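How Does Shampoo Clean Your Hair?

Reading time: 3 minutes

Your hair gets dirty every day, even if you stay indoors. Dust lands on it. Sweat dries on it. Most of all, your own skin puts oil on it.

The oil is called sebum (say it SEE-bum). It comes from tiny pockets in your skin, next to the roots of your hair. Sebum keeps hair soft and stops skin from drying out, so you need some of it. When a lot builds up, dust sticks to it and your hair looks flat and greasy.

Why water is not enough

Try this at home. Put a spoonful of cooking oil in a glass of water and stir. The oil breaks into drops, then floats back to the top. Oil and water do not stay mixed. If you wash your hair with only water, some of the dust goes away, but most of the sebum stays where it is.

Now add a squirt of dish soap and stir again. The water turns cloudy, and the oil takes much longer to come back together. Shampoo works in the same kind of way. Don't use the dish soap on your head, though. It is too strong for your skin and it stings if it gets in your eyes.

What is inside shampoo

The cleaning part of shampoo is made of surfactants (sir-FAK-tants). A surfactant is a very small thing with two ends. One end likes water. The other end likes oil. When you rub shampoo into your hair, the oil-liking ends stick into the sebum. The water-liking ends point outward. Soon each little blob of oil has surfactants all over it, like pins in a pincushion. Then you rinse, and the water pulls the blobs away with the dirt inside them.

The rest of the bottle is mostly water. There is also something to make it thick, something to keep germs from growing in it, and usually a smell.
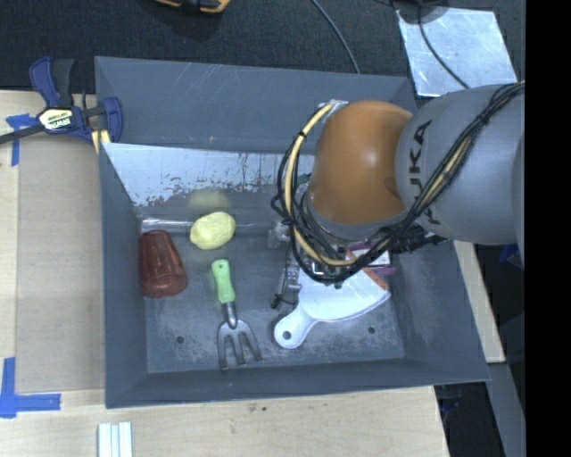 A KUKA robot arm reaching into a gray bin.

From the factory to the shelf

In the town of Dulenbridge, a company called Gemar makes a children's shampoo named Sokol. It is mixed in a steel tank that holds 400 gallons. The mixing is slow, because fast stirring would fill the tank with foam. A worker tests a small cup from every batch to see if it is thick enough and safe for skin. After that it goes into bottles.

Do more bubbles mean cleaner hair?

No. Bubbles are air trapped in a thin skin of water and surfactant. Some shampoos clean well and make very little foam. Very oily hair can also make fewer bubbles, so the second wash often foams more than the first.

How often should you wash?

It depends on your hair. Straight, fine hair gets oily fast. Curly or coily hair is often drier and can go longer between washes. If you swim or play a sport, rinse your hair afterward.

Words to know

Sebum: the oil your skin makes
Surfactant: something that helps oil mix with water
Scalp: the skin on your head under your hair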